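打印本页 | 邮件发送

短租房的清洁费，应该写进房价里

三月份我去布伦索普（Brornthorpe）办事，住了2晚短租房。订房页面上标的价格是每晚177，点进付款页，多出一行“清洁费”，124。也就是说，这笔费用相当于又加了大半晚的房钱。我还是付了，那个时候再换地方已经来不及，附近的旅馆也都满了。

收清洁费这件事本身，我没有意见。床单要有人换，浴室要有人刷，干活的人应当拿到钱，而且应当比现在拿得多。我有意见的是它出现的位置。客人在搜索页上比较的是每晚的价格，看中了，填了姓名、电话、到达时间，最后一步才看见真正要付多少。到这一步，多数人不会退回去重新找。房东知道这一点，平台也知道。

房东们有一个常用的理由：清洁是按次发生的，住一晚和住七晚，打扫的工作量差不多，摊进每晚的房价，对住得久的客人不公平。这个理由有一半成立。按次收费没有问题，可是搜索页完全可以根据客人填的日期算出总价，再除以晚数显示出来。日期和人数都是客人一开始就填好的，做这道除法不需要什么新技术。

还有退房须知。我那次收到的须知要求客人离开之前拆下床单和枕套，把毛巾放进洗衣机并启动，倒垃圾，洗碗，厨房台面擦干净。我早上六点起来做这些事，做完差点误了车。既然付了清洁费，客人需要做到的应当限于不损坏东西、不留下异味、垃圾不乱扔。如果房东希望客人自己拆床洗毛巾，也可以，那就把费用降下来，并且在订房之前写明白。

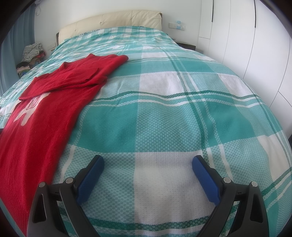

图：客房床铺与格纹床罩。摄影／Karla Valdovinos

我有一位朋友在维尔塔维科（Viltavico）出租两间房，她对我的看法不以为然。她说，如果她一个人把清洁费并进房价，搜索结果里她就排到后面去了，前面全是标价低、附加费高的房子，客人根本看不到她。她试过一个春天，订单少了，夏天又改了回去。我相信她说的情况。这也正说明，指望房东自觉是不行的。谁先老实，谁先吃亏，这种规矩只能由平台统一改，或者由地方上出规定来改。

塔恩盖特（Tarngate）去年讨论过类似的规定，要求所有短租广告标出含全部必付费用的总价。征求意见期间收到2953份书面意见，我读了公开的一部分。反对的人里，有不少担心总价一标出来，外地客人就嫌贵不来了。我觉得这个担心站不住。客人最后付的钱没有变，区别只在于他什么时候知道。如果一个地方的生意要靠客人晚一点知道价格才做得下去，那么问题出在价格上。

也有人说，旅馆同样有各种名目的附加费，凭什么只管短租。那就一起管。早餐可吃可不吃，停车位可要可不要，这些单列很合理。凡是客人没有办法拒绝的，都应当算在标价里面。清洁费没有人能拒绝，我没见过哪个订房页面可以勾选“不需要打扫”。

至于打扫的人能拿到多少，是另一个问题，但不应该漏掉。我在雷斯特雷波（Restrepo）街上的一家洗衣店里跟两位做短租清洁的女士聊过，她们按间拿钱，路上的时间不算，遇到特别脏的房子也不加。她们并不清楚客人付了多少清洁费。房东用“清洁费”这个名字收钱，客人自然以为钱是给清洁工的。如果其中一部分归了别处，就不该叫这个名字。

我下个月还要去布伦索普，这次打算住车站旁边的旅馆，房间小一些，总价写在第一页上。

联系编辑部 | 版权所有，未经许可不得转载 | 返回顶部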